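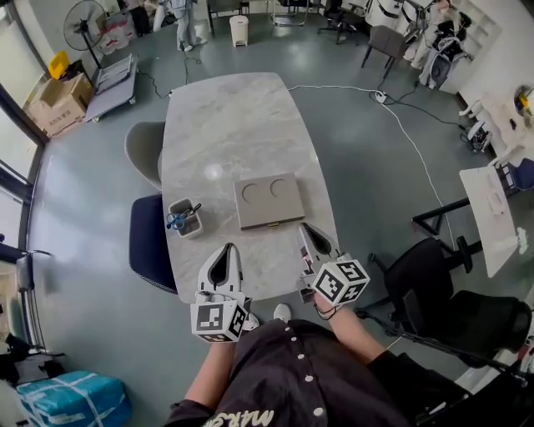
Cambiar las mordazas de las pinzas sin perder la tarde

Pues sí, otra vez me ha tocado a mí. Las dos pinzas de mano llevaban un tiempo pidiendo mimos y el jueves por fin me puse con ellas. Ya sabéis cómo va: dices que es media hora y acabas cenando a las tantas.

El síntoma era tonto. Al cerrar la derecha, los dedos curvos agarraban bien las cosas gordas, pero con algo fino se quedaba un hueco en la punta. Sigita decía que era la calibración, yo decía que era desgaste, y al final era un poco de cada (aunque más de lo mío, que conste).

Lo primero, los cubos. Cada pinza lleva el suyo, blanco con los patrones en blanco y negro, y si se mueve un pelo todo lo que registras después sale torcido. Antes de aflojar nada hago una marca a lápiz en la base. En julio me la salté y tuve que repetir 23 tomas, así que ya no me la salto.

Luego, las mordazas. Salen con 8 tornillos por pinza y los dejo en una bandeja imantada Vaher que me regaló Ridwan y que vale su peso en oro. Limpio la cara interior, la oscura, con un paño apenas humedecido en alcohol – nada de empapar, que luego el pegamento protesta. Si la goma está lisa y brillante, se cambia y punto. Las de repuesto las pido a Golon, que tardan pero llegan.

Al montar, los tornillos en cruz y a mano hasta el final. Después abro y cierro despacio unas cuantas veces, escuchando. Si rasca, fuera otra vez.

Y la prueba de verdad: las dos pinzas sobre la mesa de mármol (bueno, de dibujo de mármol) con el tablero de los dos huecos redondos. El cierre dorado es pequeño y muy puñetero, por eso me gusta para probar. Ojo también con el reflejo de la luz en la mesa, que a veces despista a los marcadores. Bajar la persiana ayuda bastante.

El cable de la derecha sigue sin convencerme. Hace un bucle por debajo y me da miedo engancharlo con el borde. Gunārs propone una brida, yo preferiría un clip que se pueda quitar. ¿Alguien ha probado los de Rurko? Contadme en los comentarios, que tengo el pedido a medias.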